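Home | Products | Downloads | Docs | Forum | Contact

Print this page | E-mail this page

Stilport 2

Grasp planning and clip review for soft things

Stilport is the part of the Zistalance toolkit we get the most mail about, and version 2 is the one we've wanted to ship for a long time! It takes wrist-view recordings from hand-held grippers, finds the cloth, and proposes places to pinch it. Then it lets you scrub through and argue with it, which is half the fun.

Rigid parts have been well served for years. Clothes haven't. A sweater has no fixed outline, its edges hide under one another, and a fold can look a lot like a seam. Stilport keeps a layer map for each garment, so a top layer and the one peeking out under it stay two separate things, and every pinch point is tied to a layer (you can lock the layer if you only want the top one).

Busy backgrounds used to be our sore spot. The old segmenter loved printed bedding and would happily hand you a grasp on a cartoon animal. The new one looks at shading and thickness along with color, and the everyday home clips are where it shines: a brown knit folded on a yellow quilt with flowers and a sheep on it, more clothes heaped up behind, and both finger pads still wide open.
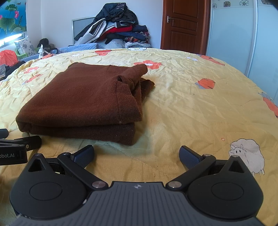 What's in version 2

- Layer map with lock, hide and merge
- Rib and seam hints, shown as thin lines you can switch off
- Pad-gap readout next to the timeline
- Two-gripper projects, with left and right views kept in step
- Batch review of up to 800 clips per project
- 53 keyboard shortcuts, all of which can be changed

Working with Coste

Plans export straight to Coste, our motion runner. Pinch points, approach angles and pad gap go across in one file. If you're still on the June build of Coste, update it first or the layer names will come through blank.

License

One license covers 20 seats. The Gromumthorpe sample project is included in the download.

Page updated December 9, 2023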